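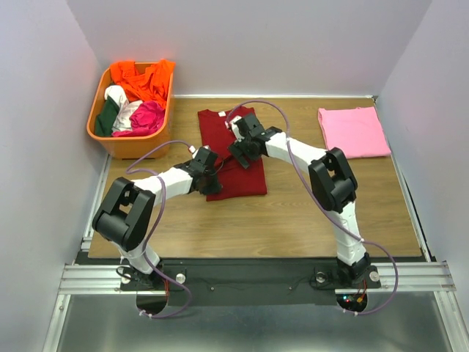

Hodthorpe Shirt Folding Set

README and data card
Last edited Sep 19, 2025 by Struan Moffat

What this is

A collection of 579 recordings of T-shirts and other tops being taken from a heaped basket, folded on a table and put in a pile. It was put together at Hodthorpe with clothes lent by Sunee Sriwong, Clémence Millet and the Jitpraphai household. The subject is the laundry: how ordinary worn clothes behave when they are lifted, spread and creased into a rectangle.

I was asked to write a card that sells the set. I have tried to write one that tells you whether to download it. Those are different jobs, and if you only need one cotton tee folded many times over, there are smaller collections that will do.

What is in the folders

shirts/ holds the recordings, one folder per garment folded.
stills/ holds single pictures taken out of the recordings, both wide and close.
garments.csv lists every garment with its colour, fibre (where the label could be read, or where the owner remembered), sleeve length and the name of the lender.
notes/ holds whatever we wrote down on the day. Quality varies. Usa Jitpraphai's notes are good. Mine are short.

There are 82 garments in garments.csv. Do not treat that as 82 kinds of garment. Over half are plain short-sleeved T-shirts, and a good many of those came out of the same two wardrobes.

The fold

We used one fold, which the notes call the Ulletia fold after the house where Rungnapa learned it. It goes like this.

1. Lay the shirt flat, neckline towards the back of the table.
2. Bring one side in towards the middle, sleeve and all, and turn the sleeve back on itself.
3. Do the same with the other side, so that you have a long upright strip.
4. Fold the hem up, then fold again to make a squarish packet.
5. Move the packet to the back right of the table.

Claims have been made for this fold, including in our own early drafts: that it saves drawer space, that it stops creases, that it is faster than any other. We measured none of these. I would ask anyone quoting this card to leave them out. It was chosen because everyone involved could learn it in a morning.

About the clothes

Colours lean heavily towards red, pink and orange. A typical basket has an orange top over the rim, something dark green bunched at the side, a crumpled white one and a magenta-pink one sitting partly on it. It makes the pile easy to pick apart by colour, and that is a weakness. A real wash basket in my house is mostly grey and navy, and I doubt that anything learned from our heaps will carry over to it without trouble. Clémence disagrees and has said so in notes/colour.txt, which is worth reading before you take my word for it.

Nothing was ironed. We kept garments with fading, pilling or stretched hems, on the grounds that people own them.

Labels and collars

Expect problems with the labels. On several tops the collar rolls over as the cloth is gathered, and the inside face ends up on show. The dark red tee is the one people write to us about. Its label is small and white, with a smudge of print near the lower edge that can't be read in the close pictures, and there is a loose thread at one corner. A row of fine stitching runs along the inner edge of the collar band and is a better guide to the neckline than the label is. 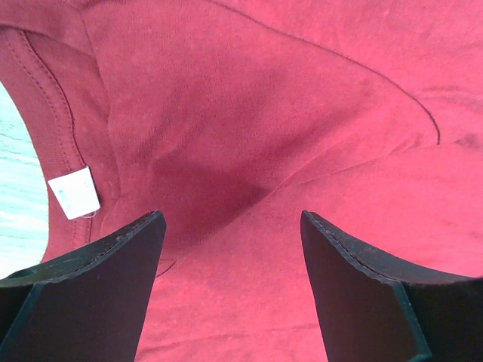
How "folded" was judged

By eye, and by two people: Sunee and Struan. Each gave a folder a yes or a no for whether the finished packet would be put in a drawer as it was. Where they disagreed the folder is marked "split". There are 72 split folders, and I would not trust a score that leaves them out.

Neither judge was strict about wrinkles along the edges. A packet could be squared up, slightly wrinkled at the sides, and still get a yes. If you want shop-display standards, judge the stills again yourself.

Known faults

The Wiriya batch has some garments entered as cotton that are almost certainly a blend. The lender remembered them as cotton, and the labels had been cut out.

Long sleeves are thin on the ground. Please don't report results for "tops" in general from this set.

There are no buttons, zips or hoods. Sunee offered cardigans and I said no. I regret it.

Some notes refer to "the pink one" without saying which. Usa has sorted out most of these — the rest are marked "unclear" in the garment column.

Use and sharing

Free for teaching and research. Keep this card with any copy you pass on, including the faults. The earlier mirror on Skorano is out of date and has the old garment list, so please don't fetch it from there.

Corrections

Send them to Struan, with the folder name and what you think is wrong. "The folding looks off" has been received several times and can't be acted on. Corrections to garments.csv go to Usa first, as she still has the paper list.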